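My mother's rice pot is older than I am. It is aluminum, dented on one side, and the lid doesn't belong to it. I asked her for it when she moved to the apartment and she said no, so I bought one as close to it as I could find at Economou, the restaurant supply place by the rail yard, and I have been trying to get the same crust out of it ever since.

The crust is the tahdig, the layer at the bottom of the pot that comes out brown and crisp if you do it right. At our house it went to whoever had set the table. My brother figured this out early and set the table every night for years.

I put a short version of this recipe up last November and got a few emails saying the rice stuck, or the crust came out pale and leathery. I went back and cooked it again with more attention, and I think the short version left out too much. So this is the long one.

Start with the rice. You want long grain basmati, the aged kind if you can get it. I use two cups for four people, or for two people who want leftovers. Wash it in a bowl of cold water, swirl it with your hand, pour the water off, and do it again until you can see the grains clearly through the water. Then cover it with fresh water, put in two tablespoons of salt, and leave it alone. My mother soaks hers overnight. I have done an hour and I have done overnight and the overnight rice is longer after it cooks. An hour is fine on a weeknight.

Bring a big pot of water to a boil with more salt. It should taste too salty. Drain the rice and tip it in. Now stay at the stove. Mine takes between five and seven minutes, but it depends on the rice and how long it soaked. Take a grain out and bite it. It should be soft on the outside with a firm middle, and when you press it between your fingers it should break and not mash. Drain it right then. Run a little cool water over it and taste it for salt while it's in the colander. If it's too salty, rinse it more.

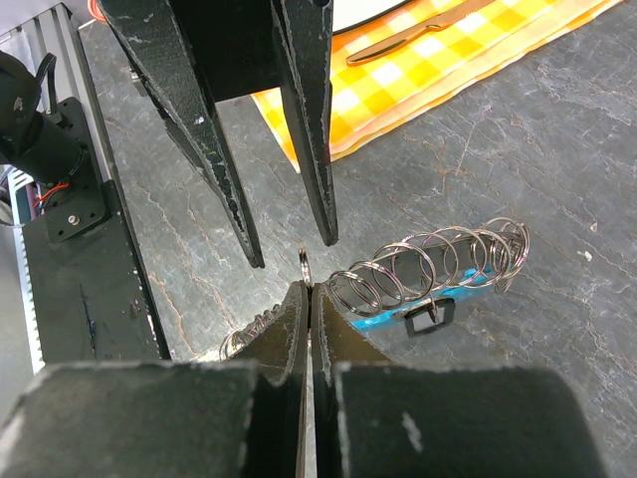 5 min read

Most of the emails were about the bottom of the pot. There are a lot of ways to do it. Some people lay down flatbread, some use sliced potato, some mix yogurt and egg yolk with a few scoops of the rice. Potato is the easiest and the one I would tell a beginner to make. Plain rice is what my mother makes and it is the hardest.

For potato, peel one or two russets and cut them a quarter inch thick. Thinner than that and they burn before the rice is ready. Pat them dry with a towel. I skipped the drying for a long time and my potatoes always stuck.

Put four tablespoons of oil and one of butter in the pot and let it get hot over medium. Stir in a pinch of saffron that has been ground and steeped in a couple of spoons of hot water. It will spit, so stand back a little. Lay the potatoes in one layer, salt them, and let them fry for a few minutes without moving them. Then spoon the rice on top, gently, in a mound like a hill. Don't pack it. Poke a few holes down through the rice with the handle of a wooden spoon, stopping before you hit the potatoes.

Wrap the lid in a dish towel and tie the ends up on top so they don't hang near the flame. Cook it on medium for 8 minutes, until you hear it sizzle and see steam at the edge of the lid. Pour a little melted butter and a quarter cup of water over the top, put the lid back on, and turn the heat to low for 45 minutes. Don't open it.

My friend Po-yen Mok makes this on an electric coil stove and has to move the pot a quarter turn every ten minutes or one side goes black. If your stove heats unevenly, do that. Gas has been more forgiving for me.

When the time is up, set the pot in an inch of cold water in the sink for a minute or two. This loosens the crust. Then put a platter over the pot, hold both tight with towels, and flip. If you are nervous about it, spoon the loose rice out first and lift the crust out in pieces with a spatula. It tastes the same, and that is how I do it when there is company.

We had it last week with a cucumber and yogurt thing and some leftover lamb. It is also good with just a fried egg.

A few notes from making it too many times. A nonstick pot works and I won't argue with anyone who uses one. Butter alone will burn. Old saffron gives you color and not much else, so smell it before you buy it if the shop will let you. Leftover crust goes soft in the refrigerator but it comes back in a dry skillet over low heat, a few minutes on each side.

I still want to get the plain rice version right. The last one came out in three pieces with a pale spot in the middle the size of a coaster. My mother looked at it and said the fire was too low at the start. I'll try it hotter and write down what happens.

Posted by Parisa Moradi, 2026-05-23
Filed under: rice, family recipes

Older post: Dried limes and what to do with a whole bag of them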